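# Greifpunkte für weiche Objekte aus Vorführungen lernen

Die Anleitung beschreibt, wie wir einer zweiarmigen Station beibringen, Tücher am Rand oder an einer Falte zu fassen, während andere Gegenstände auf dem Tisch liegen. Vorausgesetzt werden eine kalibrierte, fest montierte Kamera und eine laufende Fernsteuerung beider Arme.

## 1. Tisch vorbereiten

Legt eine matte, einfarbige Abdeckung auf. Verteilt darauf starre Gegenstände: Bretter, Schalen, Besteck, Stäbchen. Die Anordnung wird nach jedem Durchgang geändert, das Tuch jedes Mal neu zusammengeknüllt. Glatt ausgelegte Tücher haben in Kindberg zu Modellen geführt, die an Falten scheitern.

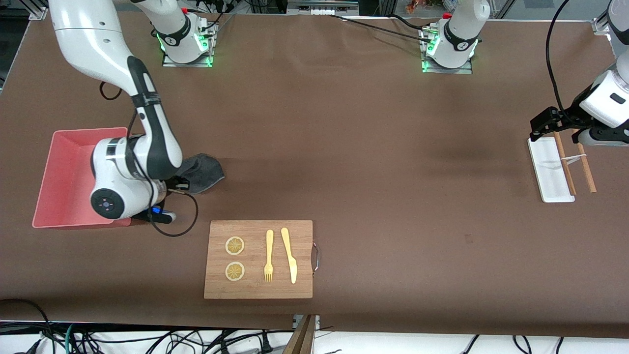
*Text: Marion Gillies · Projekt Temwood, Standort Drestville · Stand: Mai*

Der rechte Arm hält das dunkelgraue Tuch, der linke steht mit dem Greifer über der weißen Schale und den Stäbchen. Solche Stellungen sind gewollt: Das Modell soll beide Arme im Bild kennen, auch wenn für die Aufgabe nur einer gebraucht wird.

## 2. Vorführungen aufzeichnen

Pro Tuch reichen 200 Vorführungen. Jede beginnt mit geöffnetem Greifer und endet, sobald das Tuch losgelassen ist. Fehlgriffe nicht löschen, sondern mit `fail` markieren – sie werden in Schritt 3 gebraucht.

## 3. Greifpunkte beschriften

Für jede Vorführung wird das letzte Bild vor dem Schließen des Greifers herausgesucht und der Kontaktpunkt eingetragen. Das Skript `label_contact.py` schlägt ihn aus der Armstellung vor. Bei stark verdecktem Tuch liegt der Vorschlag oft daneben und muss von Hand verschoben werden.

## 4. Trainieren

1. Datensatz nach Anordnungen trennen, nicht nach Einzelbildern.
2. 14 Anordnungen für die Prüfung zurückhalten.
3. Mit 800 Epochen trainieren, Lernrate auf Standard lassen.
4. Den Lauf mit dem niedrigsten Prüffehler behalten.

## 5. Auswerten

Gezählt wird ein Griff nur, wenn das Tuch vollständig vom Tisch abhebt und kein anderer Gegenstand verrutscht. Mit der Beschriftung nach Lâm kamen wir auf mehr als 90 Prozent. Ohne die markierten Fehlgriffe lag der Wert deutlich niedriger, vor allem bei Tüchern dicht neben einer Schale.

Bei schlechteren Werten zuerst die Kamerakalibrierung prüfen, danach die Beschriftungen aus Schritt 3.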